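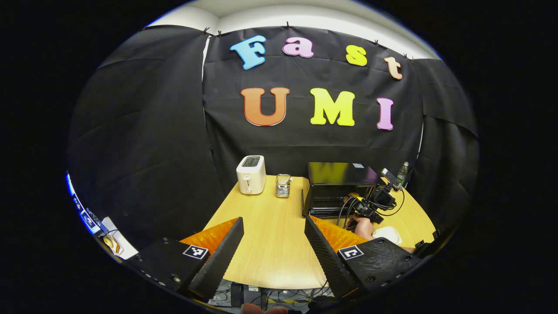

Pourquoi le pain devient-il brun quand on le grille ? Le pain contient des sucres et des protéines, deux familles qui s'ignorent poliment tant qu'il fait frais. À la chaleur, elles se mélangent et fabriquent des centaines de goûts nouveaux : c'est la réaction de Maillard. Dans un grille-pain à 2 fentes, comme le blanc à gauche sur la table, des fils rougissent tout près de la mie. Le petit four noir, à droite, a une porte vitrée : très commode pour regarder son goûter brunir, puis noircir.

Car le noir, c'est du charbon. Mon voisin Mortimer Ambrose appelle ça « bien cuit ». Il mange souvent seul.

Et on débranche avant de récupérer une tartine coincée !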